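Robotics club notebook, Indness bench
May, after tea, second pot

Right, writing this up before I forget it all. The task for the Clikeck round is "household tidying", and our bit of it is bed linen: get hold of a piece of cloth on a bed, lift it, lay it somewhere sensible. Bevan Tawhiri reckons we should have picked cutlery and I'm starting to come round to his view. Cutlery has the decency to stay the same shape!

Hand runs only today, with the black two-finger gripper. I want a decent pile of human-guided grabs in the log before we let the Bolger arm anywhere near a bed. The target is 700 for the whole project and we're on 44, so, er, some way to go.

First lot was the blue cloth folded up in a long band across the pale sheet. I like this as a start position because the folds give you a proper thick edge to aim for. My habit is to come in with the fingers too wide and then dither (you can see it in the logs as a wobble just before closing). Must try opening only as far as I need. The fisheye view takes some getting used to as well, the edge of the bed bows right out and I keep thinking I'm nearer to it than I am. 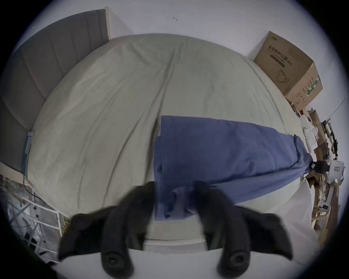
Pinch and lift

Swapped to pinching a single fold and pulling it up into a peak. Much nicer to do by hand. The trick seems to be closing on the cloth with just the tips and keeping the wrist still. If I go in too deep I pick up the layer underneath too, and then the label is rubbish and I have to bin the run. Binned 3 that way.

Also tried it with one corner of the blue held in the clip. I wasn't keen when Bevan suggested it, but a fixed corner makes the folds run in a way you can almost predict, and I think the Clanent model will have an easier time of it. We'll keep clipped and unclipped runs in separate folders, please, everyone. I spent nearly 5 minutes hunting for a run that I'd put in the wrong one myself.
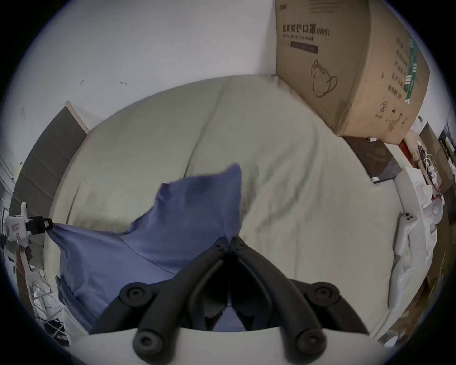
Pinch grip on the blue cloth, left corner in the clip.

Things I'd like to change before next time:

Mark the start pose. I'm beginning from wherever my arm happens to be, and the first second of every log is junk.
Slow down on the lift. I yank.
Ask Bevan if his script can trim the ends, I'm not doing that by hand again.
Try a thicker cloth, maybe a towel, and see if the tips still close properly on one fold.

Battery on the logging laptop was down to nothing by the end so the last few runs still need copying over. Doing that now while the kettle's on.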